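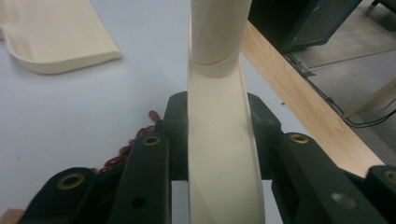 Skermont Charity Walk Says It Raised a Record. The Books Are Still Open.

By Tamsin Kapoor

The Skermont Lakeside Walk has announced its best year ever, and it may be right. The hospice fund that benefits from the walk put the number of registered walkers at 763, up on every previous September, and the banner over the bandstand said "Record Year" before the first of them had crossed the line at 9 a.m.

What a record means is harder to pin down. Asked how much money had come in, organizer Dragica Pavlović said the total was "still moving" and that a figure would be posted once pledges had been collected. Asked how much had been collected so far, she said she would need to check. By the time this item was written she had not called back.

Pledges are the soft spot in any event like this. A walker signs up, friends promise so much a mile, and a fair share of those promises never turn into checks. Last year's walk was also called a record on the day. The amount finally handed to the hospice fund, listed on page six of its yearly report, came in below the year before.

Pavlović does not dispute that. "People get excited and they sign for more than they can manage," she said. "I'm not going to chase a retiree over ten dollars."

The course was new this year. Walkers used to make one full loop of the lake, a little under five miles, but the path on the Brerkau side has been closed since spring, when part of the bank slid into the water. The replacement was an out-and-back route with a turnaround at the boat ramp. Several walkers complained that it came up short. Kiran Kaushik, who has done the walk six times and wears a GPS watch, had it at 4.1 miles.

"I don't mind walking less," he said. "I mind that my aunt pledged by the mile and the form says five."

The form does say five. Pavlović said the forms were printed before the route was changed, and that donors were free to adjust their pledges if they felt strongly about it. There was no notice to that effect at the sign-in tables.

Then there is the entry fee. It went from 12 dollars to 17 this year, and the website says the increase "goes straight to the cause." Some of it clearly did not. Every walker got a shirt, a water bottle and a printed bib, and the timing mats at the start and finish were rented from an outfit called Stamance, which normally works road races. Why a walk needs timing mats is a fair question. No prizes were given for speed, and the results page lists finishers in alphabetical order.

Seema Sisodia, who handles the accounts for the hospice fund, said the mats were covered by a sponsor, the Kröger garden center on Route 9. She would not say whether the sponsorship covered the whole bill. She did say the fund expects to keep costs to "a reasonable share" of what comes in. Pressed on what share that was, she said it would be in the report, which comes out in the new year.

None of this seemed to trouble the crowd. The high school jazz band played through most of the morning, the line for pancakes ran back to the parking lot, and the raffle sold out of tickets before ten. The top raffle prize, a weekend at a cabin with a 150 dollar grocery card, went to a man from Brerkau who had come to drop off his daughter and had not planned to stay. The silent auction closed at noon with two of its lots unsold – a chainsaw lesson and a set of bagpipes.

Aarti Pandey walked with a team of 11 from the hospice's evening staff and said she would be happy with whatever arrives. The fund pays for the family room on her floor, including the fold-out beds, and she said the beds need replacing. She had not been told whether that was on this year's list. The website mentions "patient comfort" and "future needs" and goes no further.

A plan to move the walk back to the full loop next year depends on the county repairing the bank. The county has not put a date on that work. Pavlović said she was confident it would be done by summer. She was also confident last spring, according to an email sent to team captains in April, which promised that the old course would be open in time.

Late pledges can be dropped off at the Skermont library front desk until the end of the month. Donors who pledged by the mile may want to ask which mileage they are being billed for – the envelopes handed out at the finish still say five.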